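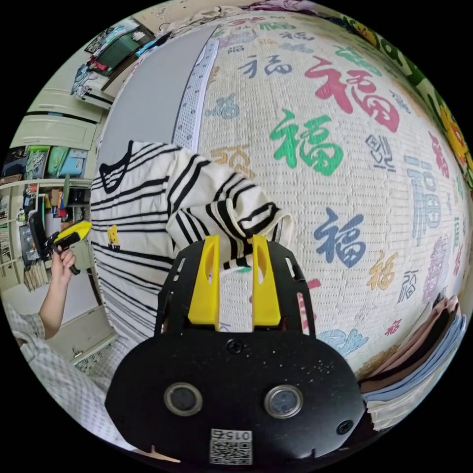 *Benvinda Amaral*

**Folding a striped top** is the household practice of reducing a knitted or jersey garment with horizontal stripes to a flat, stackable shape, usually on a bed. It is treated in laundry manuals as a separate skill from folding plain garments, a distinction that deserves more doubt than it gets.

## Method

The usual instructions have the garment laid out flat, the sleeves brought in over the body, and the hem folded up toward the neckline. Stripes are said to serve as a built-in ruler: if the lines meet at the fold, the fold is straight. This holds only when the stripes were sewn level to begin with. On cheaper tops the side seams are often mismatched, and a person who follows the lines faithfully will end up with a crooked bundle.

Sleeves cause most of the trouble. A sleeve picked up near the cuff twists easily, and a contrasting cuff band makes the twist easy to spot. Whether this helps anyone fold better is another matter.

## Surface

Beds are preferred for their size and height. Quilted covers are commonly recommended on the grounds that the stitching "grips" the cloth. The claim appears in the Badley household guide without any support. Covers with a busy pattern, such as those printed all over with the character 福 (*fú*, "good fortune"), are sometimes said to slow the work by distracting the eye. A black and white garment shows up well enough against them.

## Small prints

Children's and casual tops may carry a small motif, such as a cartoon bear, on the front. Custódio Tavares advised folding so that the motif faces up in the drawer. Critics replied that the drawer is closed most of the day.

## Claimed savings

The Kutier method, a file-style fold promoted in July catalogs, was advertised as fitting 80 tops where ordinary stacking fits fewer. The size of the drawer was never given, and neither was the thickness of the tops.

## See also

- Bed cover
- Drawer organizer
- Jersey (fabric)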